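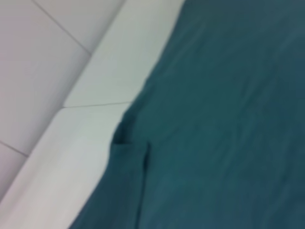

T. R. Wexcombe

Half past 4 in the morning and the wrist view's gone soft again. Green cloth, or blue, depends which monitor. White ledge. Tiles. Somebody's pocket or a bit of hem hanging over and the arm wants it, you can tell it wants it, the grab score keeps climbing in the corner.

I press hold.

Nothing. Well, not nothing. The light on my desk goes amber like it should. The arm keeps coming.

Press it again. Harder, as if that helps.

"Lundale, are you seeing this?"

The night nurse at Lundale has a handset on her belt and she is not near the bathroom, she's at the far end with a man who's pulled his drip out. I can hear him. I can hear her being nice to him.

"Seeing what, love?"

"Your tidy unit. It's not taking my hold."

"Can't you just switch it off?"

That's what I'm doing, I say. That's what I have been doing.

Two cups of tea on the desk, both cold, I don't know when I made the second. Nisari put me on nights in September, thirteen sites on one screen, and the job is mostly saying yes. Yes that's a towel. Yes you can have the towel. Robot asks, I say yes, it folds the thing or bins it or puts it in the trolley. Once in a while I say no, that's a cat.

It hasn't asked. That's what makes my neck go cold. It should have asked.

I pull up the log and it's all there, tidy as you like. Query sent. Query answered. Answered yes. By me, apparently, 2 minutes ago, when I was standing at the kettle. And before that yes, and before that yes, all the way down, some of them from when I wasn't even on shift. It's reading an old answer. It's got one of my yeses stuck in its teeth and it's chewing it over and over.

Screen again. Fabric. Creases running down it. It could be a towel. I've said yes to a lot of towels that looked like that.

It could be a dressing gown.

"Who's got a green dressing gown?" I say. "Greeny blue. Dark."

Nothing on the line for a bit. Then a chair going over.

"Room by the linen cupboard," she says, and she's running now, the handset's banging on something. "She walks at night. She walks, she goes and sits in there, it's the cool of it, she likes the cool —"

"Shout at it. It stops for shouting, it's supposed to stop for shouting."

"STOP!" she shouts, from a corridor too far away.

I ring Khaemba, which is the depot, which has a proper engineer and a proper kill line. Rings. Rings. A recording thanks me for calling Khaemba. I put it on the speaker and let it thank me.

What've I got. Hold, dead. Query, stuck. Drive. I've got drive. It's for getting them unwedged from lifts, you're not ment to touch it with the arm out, there's a whole page in the Nendell manual about not touching it with the arm out, because the base goes and the arm doesn't know and whatever the arm's got hold of goes with it.

Has it got hold of it?

I can't tell. I put my face right up to the glass. There's the dark line down the side of the flap. There's the shadow under it on the white. No fingers in view. They could be anywhere, they could be just under. Grip force says 0. Grip force also says last updated when I was at the kettle.

The score hits the top and goes a happy colour.

I shove the stick back.

The picture smears, everything goes one way, and there's a noise on the line, a crash, big, metal, and the nurse says a word. Then door. Then water? No. Her breathing.

"Tell me," I say.

"It's in the doorway. It's on its side. It's waving."

"Tell me about her."

"Hang on. Hang on." Feet. "It's just the gown. It's just her gown over the edge, she's not in it."

I put my head on the desk. Cold tea in my sleeve. I stay there a second, maybe more.

"She's not in it," says the nurse again, differntly. "So where is she?"

And I sit up and there's Lundale on my screen, all its little corridors, and the other unit, the one on the ground floor by the garden door, has its arm out. I hadn't even looked at it. The log's scrolling down the side.

Query sent. Query answered. Yes.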